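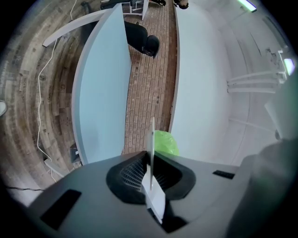 White plate held upright in a black finger pad with a ribbed opening.

Kastero Under-Sink Leak Shutoff Valve

The Kastero leak shutoff valve is installed on the cold water supply line beneath a kitchen or bathroom sink. A sensor strip rests on the cabinet floor and is wired to the valve body. When water reaches the strip, the valve closes and an alarm sounds until the strip has been dried and the reset button is pressed.

The standard kit includes the valve body, one sensor strip with 30 inches of cable, two compression fittings and a mounting clip. Batteries are not included. Households with a dishwasher or ice maker on the same line may add a second strip, sold separately as part 520. No more than 2 strips may be connected to one valve.

Installation

Close the main supply before starting work. Remove the existing supply hose from the angle stop and thread the valve body onto the stop by hand, with the arrow pointing toward the faucet. Tighten a further quarter turn with a wrench. Do not use thread sealant on the compression fittings. Reconnect the hose, open the supply slowly and check both joints before placing the strip.

The valve is rated for cold water at pressures up to 100 psi. It must not be used on hot water lines or outdoors.

Care and Testing

Test the valve every October by touching a damp cloth to the sensor strip. Replace the batteries whenever the indicator light flashes yellow. Wipe the strip with a dry cloth if soap or cleaning products have been spilled in the cabinet.

Compatibility

Kastero valves fit the Inis and Akolgo faucet connection sets. Customers with an Unbridge filter head should install the valve upstream of the filter. Valves ordered before 26/07/2019 use the earlier cable plug and require an adapter for the second strip.

For help choosing fittings, please write to Tarek Chidiac in Customer Support and include the part number printed on the valve label.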